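티켓 상태: 처리 완료, 후속 항목 1건 열림
접수일: 28/09/2025
제품: Kamura 주석 독본 플랫폼 (Orneck 연구실 설치본)
대상 문서: 『전후 정의와 배상: 강독 자료집』, Kevmont 판 한국어 번역
분류: 용어표 / 각주 / 내보내기

## 접수 내용

강독 자료집 4장(점령 당국의 의무)과 5장(배상 책임의 분배)을 열면 본문 용어가 원고와 다르게 표시됩니다. 원고에서는 liability를 "책임 부담", responsibility를 "책임"으로 나누어 옮겼는데 화면에는 둘 다 "책임"으로만 나옵니다. 5장의 논증은 이 구분에 기대고 있습니다. 개별 시민이 부당한 전쟁에 도덕적으로 책임이 없더라도 세금을 통해 배상 비용을 질 수 있는가를 묻는 장이라, 두 낱말이 합쳐지면 문장이 서로 모순되는 것처럼 읽힙니다.

예를 들어 원고의 다음 문장이

> 시민에게 전쟁에 대한 책임이 없다는 사실에서 배상에 대한 책임 부담이 없다는 결론이 따라 나오지는 않는다.

화면에는 이렇게 나옵니다.

> 시민에게 전쟁에 대한 책임이 없다는 사실에서 배상에 대한 책임이 없다는 결론이 따라 나오지는 않는다.

추가로 5장 각주가 80번부터 하나씩 밀립니다. 80번 표시를 누르면 81번 내용이 열리고, 마지막 각주 97번은 눌러도 반응이 없습니다.

## 재현 절차

1. Kamura에 편집자 권한으로 로그인한다.
2. 자료집 5장을 "읽기" 보기로 연다.
3. 2절 첫 문단에서 "책임 부담"을 검색한다. 결과 없음.
4. 같은 위치를 "원고" 보기로 전환한다. "책임 부담"이 정상으로 보인다.
5. 다시 "읽기" 보기로 돌아가 각주 80번을 누른다. 81번 내용이 열린다.

독자 권한 계정에서도 결과는 같습니다. 브라우저를 바꾸어도 같았습니다.

## 진행 기록

**1차 확인.** 원고 파일에는 손상이 없음. 5월에 받은 원고와 현재 저장본을 비교했고 본문 차이는 없었음. 문제는 표시 단계에서 생김.

**2차 확인.** 용어표를 내려받아 점검. 37번 항목이 다음과 같이 등록되어 있음.

| 원어 | 표준 역어 | 허용 변이 |
|---|---|---|
| responsibility | 책임 | 책임성, 책임 부담, 책무 |

"허용 변이" 칸에 들어 있는 낱말은 읽기 보기에서 표준 역어로 통일됨. liability 항목은 따로 없음. 이전 자료집(개전 요건 편)에서 쓰던 용어표를 그대로 가져온 것으로 보임. 그 자료집에서는 두 낱말을 구별하지 않았음.

"책무"도 같은 문제를 일으킴. 4장에서 점령 당국의 duty를 "책무"로 옮긴 곳이 모두 "책임"으로 바뀌어 있었음. 신고에는 없던 내용이라 여기에 함께 기록함.

**3차 확인.** 각주. 처음에는 용어표와 무관한 문제로 보고 Cuautle 서지 연결을 의심함. Cuautle 동기화를 끄고 5장을 다시 생성했으나 밀림은 그대로. 동기화는 다시 켜 두었음.

원인은 79번 각주 본문에 있었음. 각주 안에 재인용 표시를 넣으면서 별도 각주 표식이 하나 중첩되어 있었고, Kamura가 이를 독립 각주로 셈. 그래서 본문 번호와 목록 번호가 80번부터 어긋남. 97번은 대응하는 목록 번호가 98번이 되는데, 목록 색인이 97번에서 끝나도록 고정되어 있어 열리지 않았음.

## 조치

- 용어표 37번 항목의 허용 변이에서 "책임 부담"과 "책무"를 삭제. "책임성"은 유지.
- liability → "책임 부담" 항목 신설. 허용 변이 없음.
- duty → "의무" 항목의 허용 변이는 비워 둠. 4장의 "책무"는 번역자가 의도한 표현이므로 통일 대상에서 제외.
- 79번 각주의 중첩 표식을 일반 괄호 인용으로 변경. 인용 내용은 그대로 둠.
- 4장과 5장 읽기 보기를 다시 생성.

재생성 뒤 접수된 예문이 원고와 같게 표시되는 것을 확인함. 각주 80번과 97번 모두 맞는 내용이 열림. 4장 각주는 처음부터 정상이었고 지금도 정상.

## 신고자 회신

본문과 각주 모두 정상으로 보입니다. 다만 PDF로 내보내면 5장 2절의 머리글에 여전히 "배상 책임"이 찍힙니다. 절 제목은 원고에서 "배상 책임 부담의 근거"입니다. 장 제목의 "배상 책임의 분배"는 원래 표현이 맞으니 고치지 않으셔도 됩니다.

## 추가 조치

머리글은 본문과 별도로 저장된 짧은 제목을 사용함. 짧은 제목은 자료집을 처음 올릴 때 한 번 만들어지고 이후 용어표를 고쳐도 갱신되지 않음. 5장 2절의 짧은 제목을 "배상 책임 부담"으로 직접 수정하고 PDF를 다시 내보냄. 머리글 정상.

나머지 장의 짧은 제목도 원고와 대조함. 6장(사죄와 집단적 기억)에 "책임성"이 "책임"으로 바뀐 제목이 2개 있었으나, 6장 번역문에서는 두 표현을 섞어 쓰고 있어 지원 쪽에서 결정하지 않음. 후속 항목으로 넘김.

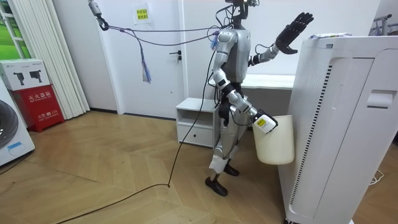 ## 후속 항목

- 6장 "책임성"과 "책임"의 구분 여부: 번역 편집 쪽 회신 대기. 구분하기로 하면 37번 항목에서 "책임성"도 빼야 함.
- 용어표를 다른 자료집에서 가져올 때 허용 변이 칸을 비우는 선택지를 Kamura 쪽에 요청함. 답변 없음.
- 이미 배포된 PDF는 교체하지 않음. 수정본을 자료실에 올리고 5장 정오표를 첨부함.
- Cuautle 서지 목록은 이번 수정으로 바뀐 것이 없으므로 다시 받을 필요 없음.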